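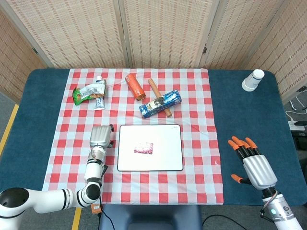

Bemeo packing tables: sorting order for mixed goods

March 21, 2022

The packing guide used at Datdale and Tullero has been revised. The main change concerns mixed household goods, meaning snack bags, toothpaste tubes, cans, long packaged foods and small boxes that reach the table together.

Items are now sorted by how much pressure they tolerate. Cans go into the carton first, on their sides if the carton is shallow. Rectangular boxes follow, long edge against the carton wall. Tubes fill the gap between box and can, with the cap end up where the height allows. Snack bags go in last and carry no load. A tube left lying on top of a snack bag will press on one spot, so the two should be separated before packing starts.

Table covers are unchanged. A gingham cloth over a padded surface remains acceptable – the padding keeps cans from denting, and the squares help with lining up boxes. Cloths should be smoothed flat before each sort. Paper cups are stored upside down at a corner of the table, clear of the sorting area.

Pasaribu checked the new order against 583 cartons. Crushed bags were found in 2 of them, compared with 17 in the same number packed under the old guide. Glass jars are not covered by this revision and will be added in July. Until then, the existing page on jars applies.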